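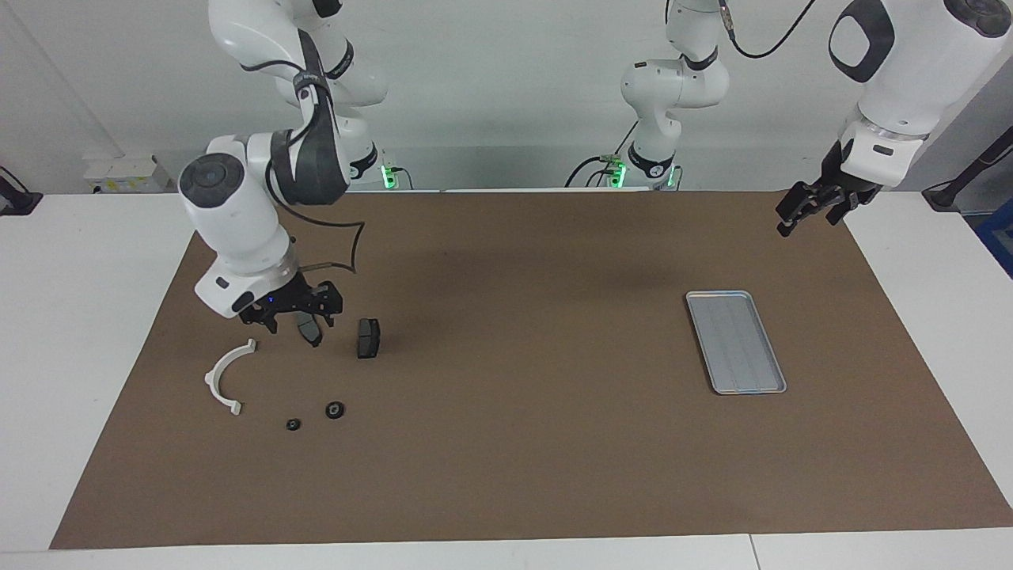
14 February 2021. Second pass over the concession statements from the Cluvholm council election. Problem from last time is still open: do we code a statement as "accepts result" when the candidate says it in a letter read out by somebody else? Unnur Toft says yes, I was leaning no. Her argument is that the category is for what the text says, and who delivers it goes in its own column. Same as with the brake pads - one in the gripper and one standing on the mat, and both get entered as brake pads, with the position noted separately. I've given in and changed the codebook, section 2.

Recoded everything under the new rule. 295 statements in the file, 10 of them changed category. All 10 went from "unclear" to "accepts result". Most are from Chege district, where the party office sends out letters and the candidates rarely speak themselves. I should have spotted that earlier, the Chege rows looked odd in the first table too.

Ye-seo Tak checked 102 of the statements without seeing my codes. We disagree mainly on conditional ones, for example "we accept the count but will ask the court to look at Elari". I had these as "accepts", Ye-seo had them as "disputes".
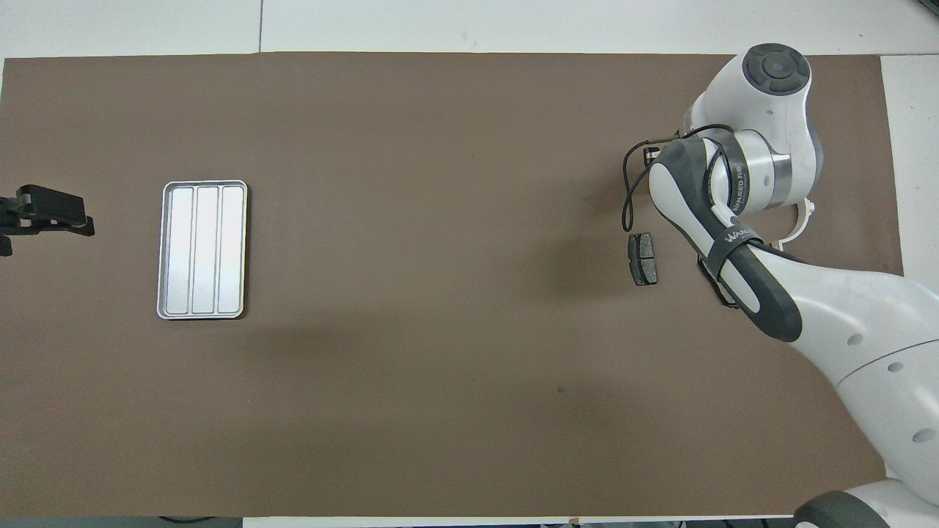 Neither label is right for that wording. Trying a third one, "accepts in part", and it needs a clear limit or it will swallow half the file. Draft rule: the speaker must name a particular place or ballot box being challenged. General talk of unfairness stays where it was.

Flillent export dropped the accents from candidate names again. Fixed by hand in the working copy, the original is untouched.

To do:
- write up the draft rule and send to Unnur
- redo the Elari statements first, they have the most court language
- ask Ye-seo for the check sheet with comments left in
- find the missing page of the May by-election letter, scan stops after the greeting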